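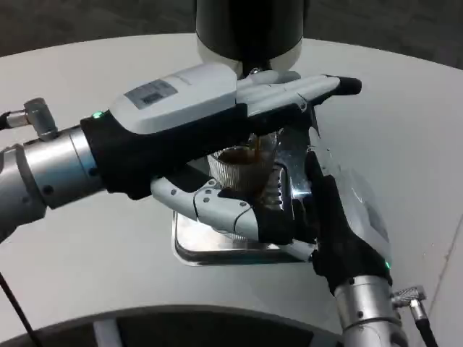
Household and shop-floor automation

Household and shop-floor automation is the use of machines to carry out everyday manual work in homes, kitchens, stores and small workshops. The term covers fixed appliances that perform a single task, such as dishwashers and coffee machines, as well as general-purpose robots meant to use the same tools and fixtures as people. Fixed appliances have been in common use for generations. General-purpose robots remain, for the most part, in laboratories and trial sites.

Background

Most machines in homes succeed by changing the chore. A dishwasher does not hold a plate and rub it with a sponge; it sprays a closed box with hot water. Factory robots follow a similar approach. Parts arrive in a known position, the arm repeats a fixed path, and people are kept outside a fence or slowed zone.

Chores that have not been redesigned in this way are harder. A kitchen counter changes from hour to hour, objects belong to many owners and makers, and the steps of a task are seldom written down. Loading a dishwasher, for instance, is still done almost entirely by hand, although the washing itself was automated long ago.

Drink service as a test task

Serving a drink is widely used as a trial task. It is short, it has a clear end point, and it combines several skills that also appear in other chores: placing a vessel under an outlet, working a control made for human fingers, waiting for the right level, and carrying an open container without spilling.

Glassware presents particular problems. Clear glass gives depth sensors little to measure, and a ribbed surface scatters light so that the level of the contents is difficult to judge from above. Polished metal nearby, such as a drip tray, adds reflections that may be mistaken for objects. Force also matters. A grip firm enough to stop a tumbler from turning may be too firm for a thin rim, and a loose grip allows it to slide as it grows heavier during filling.

Two-handed work is often chosen for this reason. One hand may steady the vessel while the other operates the machine, or both may support it during the pour. The cost is a crowded work area in which the hands can block the robot's own view of the glass.

The Flalumari trials

The Flalumari trials are a series of drink-service tests begun in April by Gondier, a maker of robot hands, at its workshop in Yin. The arms were supplied by Okadura. The protocol sets out 5 stages, from placing the glass to handing it over, and each stage is scored separately. A run counts as complete only when all stages are passed without help from an operator.

In the first round the team logged 511 runs. The trial report, issued on 5/27/20, gave the lowest scores to the handover stage and the highest to placement on the tray. It also recorded that small changes in the position of the dispenser lowered the scores for every later stage. The protocol was revised to move the dispenser by up to 50 millimeters between runs, so that a robot could not pass by repeating a stored path.
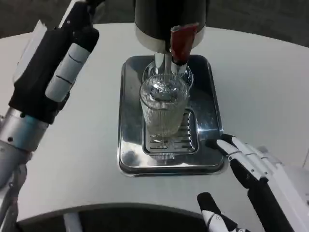 Types of hands

Two broad families of hand are used in chore research. Grippers with a small number of padded fingers are simple, strong and easy to repair. They close well on boxes, handles and bottles but have few ways to adjust an object once it has been picked up. Humanlike hands with jointed fingers and a thumb can press levers, turn knobs and shift their hold. They contain more moving parts and need more frequent service. Gloves or soft pads are sometimes added to improve friction.

Present limits

Robots can complete many single chores under supervision, including wiping a table, folding a towel and filling a cup. Performance falls when tasks are joined together, when the room is unfamiliar, or when something goes wrong partway through. Recovery from error is generally regarded as the weakest area. A person who spills coffee reaches for a cloth, while a robot trained only to pour may go on pouring.

Speed and cost are further limits. A machine that takes 2 minutes to serve a cup offers little to a busy counter, and maintenance may exceed the value of the labor saved. Shop-floor uses are expected to come before household ones, as a shop can fix its layout, train its staff and spread the expense over a full working day.

See also

Bimanual manipulation
Domestic robot
Robot end effector
Vending machine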